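Can a Machine Do the Laundry Yet?
Project report, Kendbridge, spring term
Apr 11, 2026

When I picked this subject back in October I rather thought I knew the answer already (yes, surely, somebody must have managed it by now!), and I had pictured a cheerful few months of watching towels being folded. It has been a humbling time, and I have enjoyed nearly all of it. My question was a plain one: if you hand a robot arm a crumpled towel, how often will it get it flat and folded without a person stepping in?

I ran 131 trials. In 72 of them the arm took hold of a corner or an edge at the first go, and in 46 the towel ended up folded well enough that my gran would have let it into the airing cupboard.
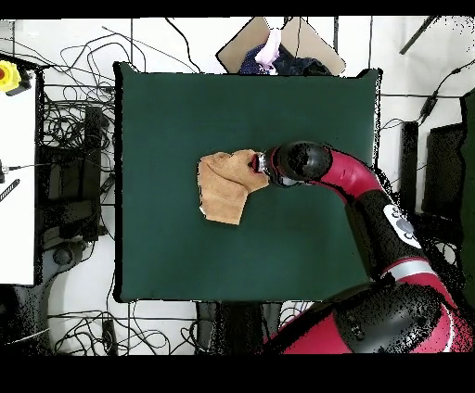
Most of the trouble came before any folding at all. A crumpled towel hides its own corners, and it never lies the same way from one trial to the next, so the arm would often take a perfectly firm hold of the wrong bit and lift the whole bundle like a wet cat. Shaking it out helped a little. Starting from a towel laid flat helped enormously, but then you have done half the chore yourself, and I felt a bit of a cheat writing those results down.

I also read up on the Zerkotley laundry trial and the shelf-stacking work at Jerkley, and I came away thinking that boxes and tins are much nearer to being solved than anything soft. Results by towel type are in Appendix 2, along with the Kozma scoring sheet.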